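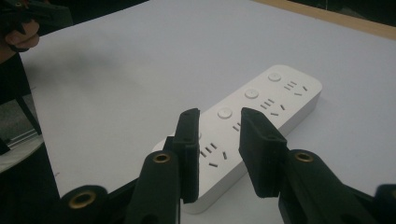

I want to answer the question about slack in the finger joints first, and after that the one about rubber. My pair of hand-held grippers has bushings in the linkage arms now, and I recommend this change to everyone on the list who still runs screws directly through the black parts. You can see the rings easily, they are the only thing on the jaws with a brass color. The power strip is my usual test object for the grip, because the casing is smooth and matte with rounded corners, and it has a wide, slightly raised top between the fingers. A cardboard box forgives a bad jaw. A power strip does not.

Now to the earlier message, point by point.

On the list in August, the Stardale workshop wrote:

> We copied the jaw from the Prirnadska files and after 200 closings
> the fingers do not meet parallel any more. At the tip there is
> 2 mm of play. Is it the pivot, or did we print too thin?

I think it is the pivot. I had the same trouble with my first set. The hole becomes an oval, and the oval grows faster on the side where the hand pulls. If you take out the pin and look through the hole against a lamp, you will see it at once. Printing the arm thicker helped me only a little. The hole wore more slowly but it still wore.

What I did: I drilled the hole larger, by hand and slowly, and pressed the bushing in with a vise. Please do not use a hammer, I broke one arm this way and had to print it again during the night. If the bushing goes in too easily, put a small amount of epoxy on the outside and wait until the next day before you move the joint. Keep the glue away from the inside. After 400 closings on my bench I could not feel any play with my fingers. I do not own a good instrument for measuring it, so please take this as the opinion of my fingers.

> Should all pivots get a bushing or only the lower ones? They are
> not cheap for us, we have 21 grippers to repair for the course.

Only the pivots that carry the pull of the trigger, if money is short. For the others you can wait. With 21 pieces I would repair one complete gripper first and let the students use it for a week, then decide. Hafþórsson sold me my bushings in a small bag and they were a little different from each other in outer size, so sort them before you drill anything.

> Do you glue rubber on the finger pads? Ours slips on everything
> that is smooth.

At the moment I leave the pads flat and without rubber. I tried a thin sheet on an earlier pair and it held very well, but the corner of the sheet came up and caught on cables, and then the cable traveled with the finger. This was worse than slipping. My plan is to use the small hole near the top of each finger to screw on a cover from behind, so that the covering can be changed when it is tired. I have a drawing but I am not satisfied with it — the screw head stands out too far. If someone in Sesdale still has the version with the countersunk hole, I would be thankful for the file.

One more thing about the test itself. Open the jaw wide and come from above, with one finger on each side of the strip, and close around the middle. Do not start at the end. At the end the weight of the other half turns the strip in the jaw, and you will believe that your pads are bad when only the balance is bad. Take the strip out of the wall before you begin, of course. Pay attention also to the push buttons next to the outlets. If you come in crooked, the finger can press a button, and with a thicker cover it will happen more often. I would like the cover to end a little below the top of the casing for this reason.

> Can you send the arm with the larger hole as a separate part?

Yes. I must first clean the file, it contains three old attempts and a bracket that belongs to my drill stand. I will put it in the list archive under the name "arm, wide hole". The left and right arms do not have the same shape, so please print both and do not mirror one of them in the slicer, as I did the first time.

Does anybody have experience with oil on the bushings? I use mine dry and I hear a small squeak in the morning when the workshop is cold.

With kind regards,
Védís Baldursdóttir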